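Week 2 notes: Sorting, and why we bother
Ridwan Khoo, Introduction to Household Archives

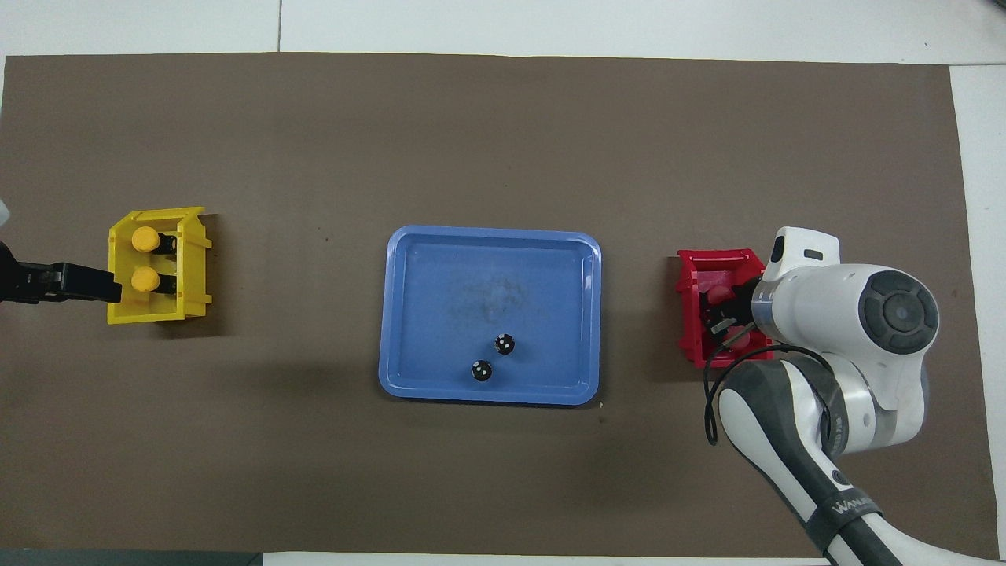

Page last changed: March, after the Wednesday group

Right, so last week I got carried away with the Driltstead letters and we never reached sorting. Sorry! These notes cover what I meant to say.

When a family hands you a suitcase of papers, your first urge will be to put everything in date order. Please sit on your hands for a bit. The order you find things in can tell you who kept them and who read them, and once you've shuffled it you can't get it back. I did this to my own grandmother's postcards when I was 17 and I still wince.

So start by writing down what's there, top to bottom, in pencil. Then sort into a few big groups - I like letters, money and everything else - and keep the groups rough for the first session. If you have 15 heaps by teatime you've gone too fine. Start again with fewer.

The Omerović papers (handout 2) are good practice. There are 32 items, mostly bills, and one shopping list with a poem on the back. Where would you put that? I've changed my mind on it twice. Whatever you choose, write a note saying where it came from.

For next time, read the Grimier chapter, but skip the bit on card indexes unless you enjoy that sort of thing (I do). Bring a soft pencil and a small bundle of your own papers, nothing precious. We start at half past six, and the side door sticks, so give it a good shove.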